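Demonstrators wanted: remote-controlled robot tasks in simulation
Posted in March by Hannelore Buschmann, Reladby

Reladby is recruiting 12 participants to operate a simulated robot arm by remote control. The recordings will be used to train a controller that learns household tasks from human demonstrations. The work belongs to the Flustgate project and runs on our own simulator, Primari. No physical robot is involved at any stage.

Participants sit at a desk with a hand controller and two screens. One screen shows a fixed view of the simulated room, the other the view from the wrist of the arm. Moving the controller moves the gripper; a trigger opens and closes the fingers. Speed is limited in software and cannot be changed by the participant.

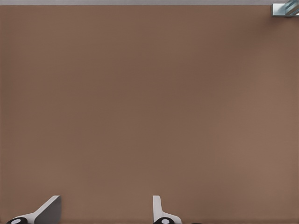

Each demonstration starts with the gripper open and ends when the task condition is met or the time limit runs out. Start positions vary between attempts, so the target may lie outside the wrist view at first and has to be found by moving the arm. Tasks include reaching, grasping, moving objects between surfaces, and working with doors and handles. The full set should contain 3000 accepted demonstrations. A demonstration is accepted if the motion is continuous and free of long pauses. Failed attempts are kept separately and are paid at the same rate.

Applicants should:
– be 18 or over
– have normal or corrected vision and the use of at least one hand
– be able to attend sessions of 2 hours, with a break halfway through
– be willing to repeat the same short task many times

Previous experience with robots or games is not required. We would like a mix of experienced and inexperienced operators, and the application form asks which applies to you. Left-handed applicants are welcome – the controller mapping can be mirrored.
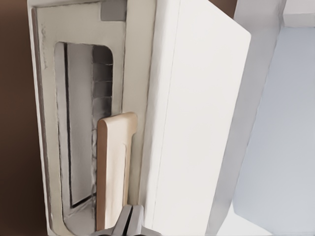

Handles took me longest to learn, according to Idalina Amaral, who adds that she kept closing the fingers too early until she began checking both screens before every grasp. By her second session she was using the wrist view for the last part of the approach and the fixed view for everything else.

Training is given at the start of the first session and is paid. It covers the controller, the reset button and three practice tasks, none of which are recorded. We store controller input, arm motion and the rendered views. No video or audio of participants is made. You may stop at any time and ask for your recordings to be deleted.

To apply, request a form from Matilde Gouveia at the Reladby front desk and state whether mornings or afternoons suit you. Questions about data storage go to Deolinda Fonseca. Morning sessions begin at 9.30.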